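3.2 Small things on plain tops

I said in the last section that I'd get round to the small stuff, so I will now. Up to this point the paper has been about shelves and drawers, which people will happily talk about for an hour if you let them. Ask the same people what they do with one little object left on an otherwise clear desk and they go quiet, then they laugh, then they tell you about a rubber that lived next to the kettle all winter.

I collected 110 tidying diaries for this study, from homes and shared workrooms in Gamwood and Tultar, with a smaller batch from Colombo that came in later (June, mostly, and a few of those were written on the backs of receipts, which I rather loved). Each diary keeper cleared one work surface at the end of the day and wrote down whatever was still on it afterwards. I didn't tell them what counted as clear. Quite a few asked me, and I gave them all the same slightly annoying reply, that it was up to them.

What they left behind was nearly always small and nearly always a single thing: a button, a bead, a toy block, the cap off a pen. I'd gone in expecting stacks of post. The post was there too, but it got moved, usually into another stack in another room (see section 3.1, where I have a good moan about this). The single small thing stayed put, sometimes for the whole 30 days of the diary. One keeper in Tultar wrote "still there" so many evenings running that she switched to ditto marks.

I think there are a couple of reasons, and I'm much surer of the first. A lone block doesn't look like mess. On a plain grey top, a bright little cube with clean edges looks placed, even when it's sitting a few degrees off square, and people told me again and again that it seemed a shame to move it. I've come to call this the ornament effect, which is a grand name for something so ordinary, but I needed to call it something in my notes! Colour matters a lot here. Diary keepers who had a green or red block on a grey desk mentioned it fondly. Those with a grey washer on a grey desk mostly didn't mention it at all until they put a mug down on it.

The other reason is that the thing has nowhere to go. A block belongs with the other blocks, and the other blocks are in a tub, and the tub is under a bed or up in the loft. Going to fetch it for one piece feels silly. So the block waits for company, and if none turns up it just carries on waiting. I tried to get round this with the Stalonora tray, a shallow dish I made for the study and gave to 20 of the households. It went on the corner of the desk and anything homeless could go in it. I was very pleased with the tray. It filled up in no time and then people tidied around the tray, so I'd really only moved the problem to the corner and given it a rim.

One thing I hadn't planned to look at was the wiping. Lots of keepers wiped the surface every evening and wrote that they'd lifted the block, wiped beneath it and put it back. Some wiped round it, and said so with a bit of guilt. I went back through my own diary (yes, I kept one, and it's left out of the totals) and found I was a wiper-round, which I'd have denied if you'd asked me at the start. The lifters were more likely to put the block away in the end, and my guess is that having it in your hand is most of the battle. I can't prove that from diaries alone. It would need somebody sitting in the room and watching, and I don't think anyone tidies normally while a stranger with a notebook is perched on the spare chair.

I did change the wording of the instructions after 2 of the early keepers thought they were supposed to leave something out on purpose. Their diaries are kept apart in the appendix. They're lovely to read, by the way, full of careful choices, but they belong to some other study about display.

Figure 4. A small green block on a plain grey work surface.

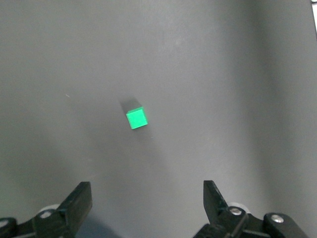
Does a very small object need its own storage place if it is the only one of its kind in the room?

It doesn't need one all to itself. A pot or drawer shared with other odd bits will do, so long as it's close enough to the desk to reach without getting up, and you empty it out every so often.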